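Workshop notebook, Prallon site
2020-08-26
Subject: moisture uptake in stored cork granule, batch 213

The batch was drawn from the Jirnlow store and weighed on receipt at 2,078 g. Four trays were filled to equal depth and placed in the drying cabinet. Tray 3 was turned by hand at midday; the others were left undisturbed.

The hygrometer in the store has not been checked against the reference since February, and its readings are entered in pencil until that is done. Staff are asked not to copy them into the main register.

The binder supplied by Essien was stirred before use and showed no skin. Pressing is deferred until the tray weights settle. Colleagues using the cabinet overnight should leave the lower vent open — it was found shut this morning — and initial the sheet on the door.

For the finished board, a mix of light and darker granule is acceptable, provided the colour is even across the face.

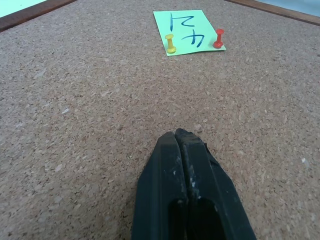
Upendo Mugo asks that the trays be weighed again before the vent is altered, as the Hosturard batch lost weight for a further day after it had been passed as dry. Agreed. Second weighing to be entered overleaf.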